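Draft three, typed fast, ferry leaves at six.

**The Lumholm Letter**

She found the letter in the coat. Not her coat. Her sister's, the green one, the one they'd agreed to give away in June and then didn't.

One page. Folded small. *Come to Lumholm before the ferry stops. Bring the key.*

What key.

She went anyway. Packed badly, two left gloves, no toothbrush. The bus to Balar took all morning and smelled of oranges. A man across the aisle slept with his mouth open and his hat on his knee, and every time the bus braked the hat slid and he caught it without waking up. She watched that for an hour. Better than thinking.

At Balar she bought a ticket. 58 crowns, one way. The woman behind the glass asked did she want the return.

"I don't know."

"It's cheaper if you know."

She didn't buy it.

The ferry was small and loud. She stood outside the whole crossing because inside there was a television and a family with eggs. She tried to write to her mother on the back of the letter. Wrote *Dear Mama*, crossed it out. Wrote *I am fine*, crossed that out too. Her sister used to do the talking for both of them. Phone calls, landlords, the dentist. Now look.

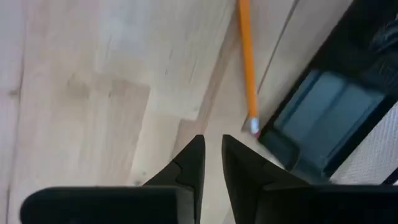

By the time the island came up she had four crossed-out lines and a cold nose. She put the page back in the coat. Gulls. A wall. A road going up.

Nobody at the dock. Then a boy, maybe ten, on a bike too big for him.

"You're the sister," he said.

"Whose?"

He looked at the coat. Shrugged. Rode off slow enough that she could follow.

The hill was steeper then it looked. He stopped twice to let her catch up and both times pretended to fix his chain. There were sheep. There was a church with the door propped open by a bucket. Past the church, a yellow house, number 493, which made no sense, the island couldn't have had 200 doors on it.

"Why 493?" she asked.

"It came with the number on."

"Came from where?"

But he was already going back down, feet off the pedals, yelling at a sheep.

She knocked. Waited. Knocked. The door wasn't locked so that was the end of the key idea, or so she thought, and she went in and stood in a kitchen that had her sister's handwriting all over it. On the calendar. On the flour tin. On a strip of tape stuck to the kettle, *lift, don't pull*. Her sister had told everyone she was in Fuvow those two summers, working in a shoe shop. Had sent a postcard of the Fuvow town hall. Had complained about the feet!

She sat down. Kettle, window, clock. The clock was wrong by hours.

An old woman came in from the yard with an armful of beans and wasn't surprised.

"You're late," she said. "She said you would be."

"When did she say it?"

"Last year. She said, my sister will find the letter when she's ready to clean out the pockets." The woman put the beans in the sink. "Did you bring it?"

"I don't have a key. I looked. I looked everywhere, there's no key."

"Give me the coat."

She didn't want to. She'd worn it since Balar, she'd worn it since the funeral if you wanted the truth. But she took it off and the woman turned it inside out on the table, went along the hem with her thumb, an inch at a time, and stopped. Picked at the thread. Green thread, a bad mend, her sister never could sew.

It was a small key. The kind for a suitcase.

"Upstairs," the woman said. "Under the bed. I never looked. I wanted to, mind you."

She stood at the bottom of the stairs for a long time. Down at the water the ferry blew its horn, the last one. She heard it and didnt move, and then she did, up, one hand on the wall.

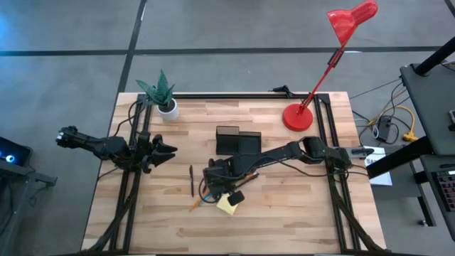

*Two black arms at a light wooden table.*

Part two when I'm back. I think it's letters in the suitcase but I might change it to shoes.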